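**Press release: for immediate use**

# Grallgate gets its walking weekends back this October

Hello from a rather blustery Grallgate! I'm Shona Pollock, I run Stallora Breaks with Mamta Upadhyay, and I've been itching to send this one out since spring. Our small-group walking weekends are coming back in October, with a new route, a new base and (at long last) a proper way of getting here without a car.

If you've never been, Grallgate is the sort of harbour town people drive through on their way to somewhere louder. I did it myself for years. Then I stopped for a bowl of soup, missed my bus, stayed the night and spent the next morning wandering up the old rope-makers' lanes wondering why I'd never bothered before. Mamta grew up two streets from the quay and has been very patient with me about it.

The new route is called the Konis Path. It starts behind the fish market, climbs past the chapel and the allotments, and comes out on the headland, where on a clear day you get the whole bay and usually a fair bit of wind up your coat. It's 6 miles in all and we take it slowly. The highest point is 311 metres, so it'll warm your legs up, but we had Mamta's mum along on the trial walk and she was at the top before me!

Angus Rankin is leading the walks again. "I've walked that headland in every kind of weather and I still find bits of wall I hadn't spotted," he told me, halfway through a cheese roll. "Bring decent boots and don't rush me past the lookout hut."

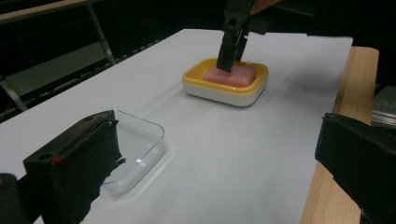 We're staying at the Dixit, the old shipping office on Quay Street, which Zoia Hnatiuk has spent the last two years turning into a guesthouse. I love it. The stairs are steep and the floors slope a bit, but the beds are enormous and there's a drying room for wet coats, which made Angus go quite misty-eyed. Breakfast is served until half past ten, and Zoia does a potato pancake with smoked fish that I'd get up for at any hour.

Evenings are yours. We'll book a long table in town on the first night so everyone can get to know each other, and after that you can join us or slope off on your own. There's a tiny cinema, two good pubs and a second-hand bookshop that stays open late if Kamlesh Dhillon is in the mood. Kamlesh also gives our Saturday-style lantern tour of the lanes, full of smugglers and feuding bakers, and I couldn't swear to all of it.

Now, getting here. The number 61 bus meets the train at the junction and drops you at the harbour, five minutes on foot from the Dixit. We'll send you the times when you book, and if you're stuck with a heavy bag, ring us and one of us will come and help.

Last year we had around 640 enquiries and nowhere near enough beds, so please don't hang about if you fancy it. Solo travellers are very welcome and don't pay extra for a room of their own. Well-behaved dogs can come too, though Zoia asks that they keep off the enormous beds.

**Press and bookings:** I'm happy to chat, and Angus will do interviews if you catch him before nine in the morning. We can put up a couple of travel writers on the first weekend, so do shout if you'd like to come. Ask for me or Mamta at Stallora Breaks, Quay Street, Grallgate.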